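Gostwood, the second feature from the production company Ivero, opens in a mill town where the only movie theater is to close in December. A projectionist with 18 years of service is asked to catalog the 63 film prints left in the basement, and the film follows her work with great patience.

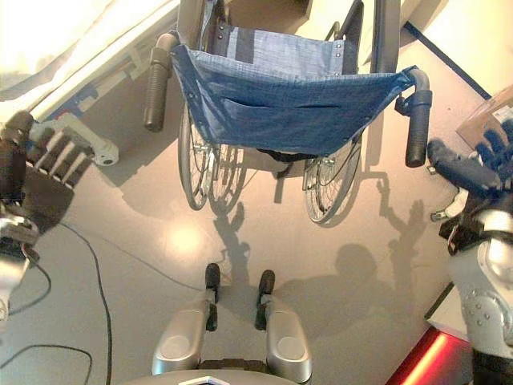
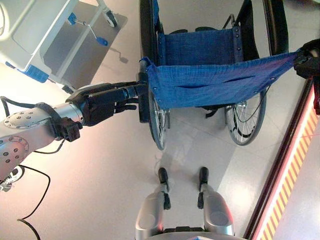
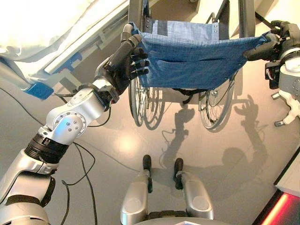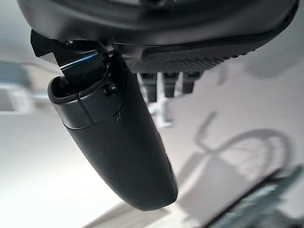

The screenplay is at its strongest in the long exchanges between the projectionist and her estranged brother, who has returned to sell the family home. The comedy is dry and rarely forced. A subplot concerning the building's buyer, a developer named Claeys, receives less attention than it requires, and the final reel suffers for it. Gostwood will be shown at the Zarkell, a house of 352 seats, for seven evenings.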